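Lorkent G2 two-finger gripper
Tested against the Grarnow Parallel 40 on the same arm
Updated Dec 21, 2025

Price: 1,504 ex VAT, single unit
Lead time: 6 weeks
Sold with: flange adapter, cable, one pair of standard fingertips
Simulation model: supplied free with the hardware

What the maker says
Lorkent calls the G2 "ready for household tasks out of the box". We sell it, and we would not put it that way. The linkage is well made and the mounting is simple, but a claim like that depends on the arm, the controller and the furniture, and the data sheet says nothing on any of them.

How we compared it
We ran both grippers in simulation before ordering stock, using the Trivura controller with its default settings. The job was opening and closing drawers and lifting small blocks. Each gripper had 551 attempts, split evenly between the two jobs as far as an odd number allows. The Antunes controller was left out, as its gripper driver was still in beta and kept dropping commands.

Results, for what they are worth
On blocks we could not separate the two. Anyone who tells you the G2 is plainly better at picking should be asked which blocks they used.
On drawers the G2 did better, mainly on thick fronts where a fingertip can get behind the top edge. With flush fronts it lost most of that lead. The Grarnow is slower to close but easier to tune, and its manual is the better of the two by some distance.
Friction is our main doubt. The supplied model has very grippy fingertips, and when we lowered the value to something we could believe, almost 40 of the G2's good drawer runs turned into slips. Ask for the friction figures before you trust anybody's simulated results, ours included.

Clearance
The G2 is wide across the linkages. Check the space beside and above whatever you want it to reach, and allow for the cable as well.

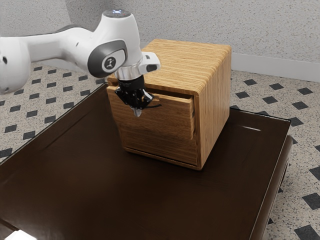

Who should buy it
Labs already running Trivura, with drawers or doors in the task list and someone on hand to fit different fingertips. If your work is mostly picking from a tray, the Grarnow costs less and we have seen no reason to spend the extra.

Not included
Force sensing, spare fingertips, wrist camera bracket. The bracket shown in Lorkent's brochure is a separate part and was out of stock when we last asked - they now say January.

Returns
Unused units in original packing only. Simulation files can be requested before you order, and we suggest you do that first.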